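Zetisholm hand gripper kit – worth it for cloth work?

kodafan43
Got the Zetisholm kit in May, $621 with the Koda software. Two-finger hand gripper, white body, black fingers. I'm at 2,323 clips and still like it.
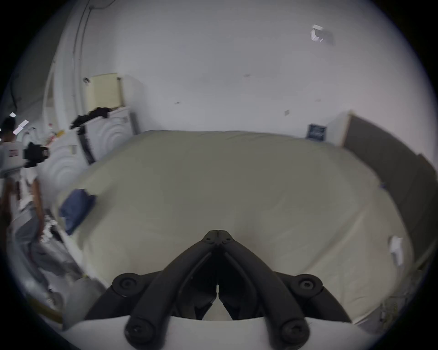
Grip feel is my favorite part so far. The hand follows your wrist and you stop noticing it by lunch. The folded dark blue cloth on the bed is the kind of thing I'd start with, way easier than socks. The fingertips do need wiping every Friday or so.

grasso_owner
Disagree on price. My Grasso cost less and the pivots haven't loosened once. Does yours cope with a cloth that's all bunched up?

kodafan43
Mostly! Thin stuff is harder – I miss a corner now and then.
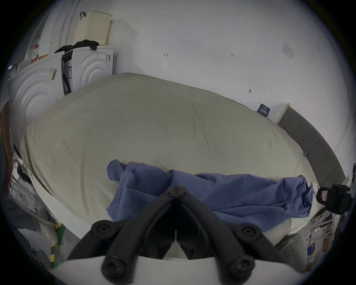

Crumpled blue cloth across the front of the bed, my least favorite setup

Yuzhen Kong
I had the Zernlow before this and went back to it after 5 days. Support took forever with Koda.

kodafan43
Huh, they answered me the same afternoon. What bugs me is the carry case,

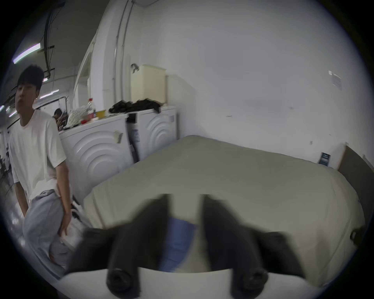
and the fact that spare fingers only come in pairs. I'd still buy it again.

grasso_owner
Pairs only? Hard pass.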